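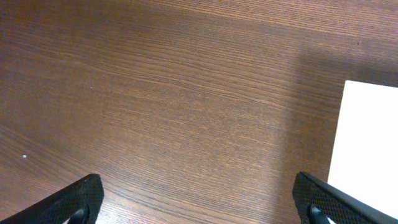 Milagros Rivadeneyra told us the arm had not taken her job so much as changed which parts of it made her tired. Before it came, she said, her wrists ached by three in the afternoon. Now it was her attention that gave out first. Four of the other clerks we interviewed at Jindus said much the same.

Figure 3. Wrist camera view at the sorting table, gripper open, with a white item at right.

4.2 Changes in the clerks' work

Jindus handles returned paperwork and small cartons for several mail-order firms. Before February, each clerk picked up every item by hand, turned it to find the label, and placed it in a tray. Since then the arm has done the picking at one of the tables, and a clerk sits beside it to deal with what it leaves. During the period we observed, 1,413 items passed over that table. The arm left 243 of them for the clerk, most often thin sheets lying flat against the wood.

The clerks did not describe this as a lighter job. Sarita Yadav said she used to set her own pace and could slow down when talking to the person next to her. With the arm running she waits, then has to act quickly, then waits again. Two clerks had started bringing small tasks from other tables to fill the gaps - a practice the shift plan did not allow for and the supervisor, Wilmer Alvarado, did not stop.

Skill was a second point. Clerks with long experience knew by feel when two sheets were stuck together. They still use that knowledge on the leftover items, but new staff placed directly at the arm table get little chance to learn it. Alvarado now starts new clerks at a manual table for their first 38 hours.

Pay grades stayed as they were. Three clerks thought watching the arm should count as machine work, which is graded higher at Jindus. The question was still open when our interviews ended.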